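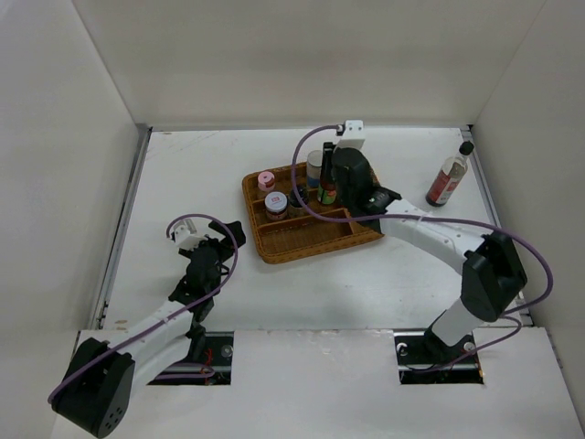

Why does bread get bigger before it is baked?

Bread dough has a tiny living thing in it called yeast. Yeast eats the sugars in the flour and gives off a gas, and the gas puffs up the dough.

19 shares | 4 comments

Yeast is a fungus, which makes it a relative of mushrooms. Each piece is a single cell, far too small to see without a microscope. Dry yeast from a packet looks like tan grains. The cells in it are resting, and they wake up when they get water.

The gas that yeast makes is called carbon dioxide. It is the same gas you breathe out, and the same gas that makes soda fizzy. In a bowl of water it would float up and escape. In dough it gets trapped.

What traps it? Flour from wheat has proteins in it. When you mix flour with water and knead it, the proteins join up and make a stretchy web called gluten. The gas pushes against the web and makes bubbles, a bit like air in a balloon. More gas means bigger bubbles, and the whole lump swells.

Does it matter how warm the kitchen is?

Yes. Yeast works quickly in a warm room and slowly in a cold one. Dough left in the refrigerator still rises, but it can take all night. Water that is too hot kills yeast, and then the dough stays flat.

What happens in the oven?

At first the yeast speeds up and the bubbles grow. Then the heat kills the yeast and the dough sets firm around the bubbles. Cut a slice of bread and look at the holes. Each one was a pocket of gas.

Some breads are made with no yeast at all. Many tortillas and crackers are like this, so they stay thin. Soda bread rises with baking soda, which makes the same gas much faster.

Written by Aarti Dixit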